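Boarding cattery

A boarding cattery is a commercial establishment that houses cats for a fee while their owners are away. It differs from a breeding cattery, where cats are kept for the production of kittens, and from an animal shelter, which takes in cats without owners. In North America the same service is often sold under the name cat hotel or cat boarding, and may be one part of a larger kennel or veterinary practice.

Housing

Units fall into two main types. In the outdoor type, each unit has an enclosed sleeping area that opens onto a covered run with mesh on one or more sides. In the indoor type, both areas are inside a single heated building. Adjoining units are divided by a gap or by a solid panel, known as a sneeze barrier, which limits the spread of respiratory infection by droplets. Cats from different households are not housed together. Cats from one household may share a unit if it is large enough and the owner agrees in writing.

A raised shelf is standard, as most cats prefer to rest above floor level. The litter tray is placed away from food and water, and a hiding place such as a box or covered bed is provided. Floors and walls are finished in a sealed material that can be disinfected between stays.

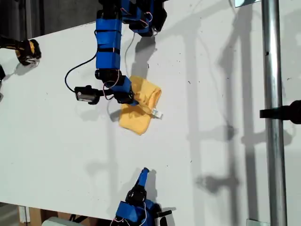 Robot arm over a white tabletop.

Admission

Proof of current vaccination against feline panleukopenia, herpesvirus and calicivirus is normally required. Some operators also ask for vaccination against feline leukemia virus, and rabies vaccination is a legal requirement in many areas. The intake record lists diet, medication, microchip number, the owner's veterinarian and an emergency contact. Most establishments set a spending limit for veterinary care, above which the owner must be reached before treatment goes ahead. Unneutered adult males are often refused.

Daily care

Feeding generally follows the home diet, since a sudden change of food can cause digestive upset. Staff record appetite, urine and feces for each cat. A cat that stops eating is referred to a veterinarian — prolonged fasting carries a risk of hepatic lipidosis, above all in overweight animals. Reduced appetite and hiding are common on the first day and usually ease as the cat settles.

Kettunen layout

The Kettunen layout is a floor plan in which units face a central service corridor and none faces another directly. It was drawn up by Siiri Laaksonen and Kauko Halonen for the Siltwood cattery, which opened with 50 units. A later site at Vutbridge used the same plan and recorded almost 800 stays in its first year. Teemu Oksanen criticized the layout for its cost, noting that the offset rows take up more floor space than a conventional double row.

See also
Cat carrier
Feline upper respiratory infection
Kennel
Pet sitting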